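Incidencia 369: el panel de tráfico sigue anunciando una retención que ya no existe
Producto: Grallar (avisos de tráfico y transporte)
Módulo: ingesta de incidencias, conector Grustero
Estado: resuelta, con reservas
Asignada a: Manikandan Acharya

07:10. Apertura
El turno de mañana avisa de que el mapa público mantiene en rojo el acceso norte de Ocampo por «vehículo averiado, carril derecho cortado». La grúa se llevó la furgoneta a las 06:20. Lo sabemos porque el conductor de la grúa nos llamó para preguntar por qué seguíamos diciendo que no había llegado. Tres oyentes de la radio local han preguntado lo mismo con menos educación.

07:25. Primeras comprobaciones
El feed de origen marca la incidencia como cerrada. Nuestra base de datos la marca como abierta. El panel la marca como «en evolución», un estado que según la documentación no existe.
Reinicio el servicio de publicación. La retención desaparece cuatro segundos y vuelve con la hora actualizada, de modo que ahora parece recién ocurrida. No recomiendo repetir este paso.

07:50. Comentario del turno de mañana
Hemos puesto un aviso manual: «Tráfico fluido en el acceso norte». Ahora salen los dos, uno encima del otro. ¿Cuál quitamos?

07:52. Respuesta
El falso no se deja quitar. Dejad el otro, por favor, y que el lector elija.

08:40. Registros
El conector recibe el mensaje de cierre y lo descarta con el error 302. En la tabla de códigos, el 302 pone «duplicado benigno». Alguien decidió en su día que un cierre con el mismo identificador que una apertura era un duplicado. Visto así, lo raro es que alguna vez se haya cerrado algo.

Reviso el histórico de marzo: los cierres entraban bien cuando llegaban más de 600 segundos después de la última actualización. Por debajo de ese margen, a la papelera. Las averías largas se cierran solas y las rápidas se quedan para siempre, y eso explica también lo del semáforo de la rotonda de Farel, que según nosotros lleva en ámbar desde antes de que yo entrara en la empresa.

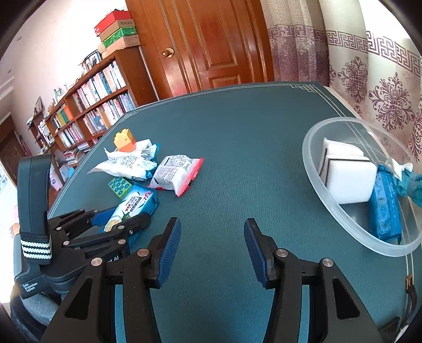

Mesa con tapete oscuro y dos pinzas de mano.

09:15. Prueba en preproducción
Reproduzco el fallo con una incidencia simulada: apertura, actualización a los dos minutos, cierre a los cinco. Resultado: cierre descartado, error 302, camión imaginario atravesado a perpetuidad en la salida de Farel.
Bajo el margen a 2 segundos y repito la secuencia. El cierre entra. Subo el margen otra vez para asegurarme de que no ha sido casualidad y vuelve a fallar, así que la causa queda clara.

09:30. Consulta al proveedor
Abro caso con Grustero. Me piden versión del conector, registros y una captura del problema. Mando las tres cosas. Me responden que en la captura se ve una retención y que consulte con el organismo competente en materia de tráfico.

10:05. Segunda respuesta del proveedor
Reconocen que el margen es configurable y que el valor por defecto «es conservador». Preguntan si pueden cerrar el caso. Les digo que, si les llega el cierre con menos de diez minutos de diferencia, dudo que su sistema se entere.

10:20. Cambio en producción
Aplico el nuevo margen en el nodo principal. Ocampo se pone en verde a las 10:21. El semáforo de Farel desaparece del mapa a las 10:22. Se van también unas obras en la circunvalación que el turno de mañana tenía por un rasgo geográfico.

10:45. Efecto secundario
El servicio de autobuses informa de que la línea que pasa por Ocampo ha dejado de mostrar desvío. El desvío sí es real. Se había dado de alta colgando de la retención fantasma, con buen criterio, porque era lo más estable del sistema. Lo vuelvo a crear a mano como incidencia independiente.

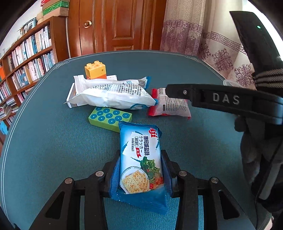

11:30. Nodo de respaldo
El respaldo conserva la configuración antigua y no la hereda del principal. Si hay conmutación esta noche, resucitará todo. He copiado el valor a mano y he dejado una nota en el fichero, en mayúsculas, justo debajo de otra nota en mayúsculas que decía «NO TOCAR, PREGUNTAR ANTES». No pone a quién.

12:10. Comentario del turno de mañana
Confirmamos el mapa limpio. Un lector escribe que echa de menos el ámbar de Farel. ¿Se le contesta?

12:12. Respuesta
Con la plantilla de agradecimiento.

Pendiente
Cambiar el texto del error 302, que de benigno tiene poco.
Pedir a Grustero que documente el estado «en evolución» o que lo retire.
Revisar qué otros avisos cuelgan de incidencias cerradas. De momento he encontrado un desvío y una parada provisional.
Quitar el aviso manual de «Tráfico fluido en el acceso norte», porque a las 12:40 ha habido un alcance en el acceso norte y vuelven a salir los dos.

M. Acharya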